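Home | About Us | Minutes | Newsletter | Hall Hire | Contact

Breltley Local History Circle
Minutes of the September meeting

The chair opened the meeting at 7:30 p.m. and welcomed everybody back after the summer break, with a particularly warm hello to those who had come over from the Movine side of the river in all that rain. There were 17 members present. The minutes of the last meeting were read and agreed, with one small correction: the bakery on Mill Street closed in 1960, and a good many of us still remember the smell of it!

Matters arising. The secretary has written again to Dradex about the old factory payroll books and has had a very kind reply, though it didn't promise anything. We agreed to be patient and to send a card at the holidays.

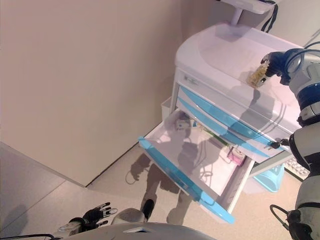
The Procházka letters were the main business of the evening, and what a pleasure they are. There are 38 of them, mostly from a mother to her married daughter, full of weather and hens and the price of shoes. Reading them aloud took rather longer than planned - we only got through 2 before the tea was ready - but it was felt that hurrying would be a shame. Members who read Czech are asked to speak to the secretary, as the later ones are in a very difficult hand.

Walking tour. The route will start at the depot and end at the old schoolhouse, leaving out the hill. Sturdy shoes, please.

Any other business. A member asked if the slide evening could be moved earlier so that people can catch the last bus. Agreed. The blue cake tin is still missing its lid.

The meeting closed at 9:10 p.m.

Recent items
Spring walking tour: route notes
Minutes of the June meeting
Wanted: photographs of the Movine ferry
How to borrow from our bookshelf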